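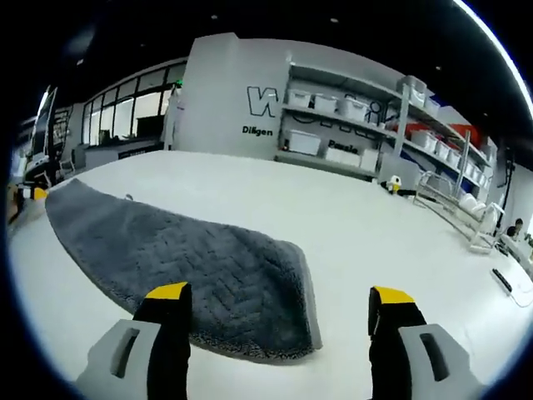 How does a towel dry you?

When you get out of the bath, your skin is covered in a thin layer of water. You rub yourself with a towel, and a minute later the water has gone from you. It has moved into the towel.

What is a towel made of?

Most bath towels are made from cotton. Cotton comes from a plant. When the seed pods of the plant open, they are full of soft white fibres. The fibres are pulled off the seeds, cleaned and twisted together to make thread.

Under a microscope, a cotton fibre looks like a flat, twisted ribbon. It has a narrow hollow running down the middle. Cotton is made mostly of something called cellulose, and water sticks to cellulose very easily.

Loops

Look closely at a bath towel at home. On many towels you will see hundreds of tiny loops standing up from the cloth. Cloth like this is called terry. A tea towel is usually flat and has no loops.

The loops give the towel more surface. Imagine a piece of string laid straight along a ruler. Now imagine the same ruler with string going up and down in loops all the way along it. You would need a lot more string. More thread means more places for water to go.

On some towels the tops of the loops are cut off. This makes the towel feel like velvet, but it does not soak up water quite as fast.

Climbing water

Water can creep into very small gaps by itself. It can even go upwards. This is called capillary action. The water sticks to the sides of the gap, and it also sticks to itself, so one bit of water pulls the next bit along.

A towel is full of small gaps between the threads and between the fibres. Paper, sponges and the stems of plants have them too.

Why do new towels not work very well?

Some new towels push water around without soaking it up. They may have been treated in the factory with a softener, which leaves a slippery coating on the fibres. After a few washes the coating comes off. Fabric softener used at home can do the same thing.

Try it yourself

Līga Koppel's class at Stistcombe tried this in March.

You will need:
An old flannel
A tea towel
A plastic bag, cut into a strip
Two clothes pegs and a ruler
A wide bowl with 200 ml of water in it

Ask an adult to cut the flannel and the tea towel into strips 15 cm long. Make the plastic strip the same length. Peg all three to the ruler and hold it over the bowl so that the ends just touch the water. Wait for 6 minutes. Then see how far the water has climbed up each strip.

Words to know

Absorb: to soak up
Capillary action: the way water creeps through small gaps
Cellulose: the material that plant fibres are mostly made of
Terry: cloth with loops on it

Written by Justinas Petrauskas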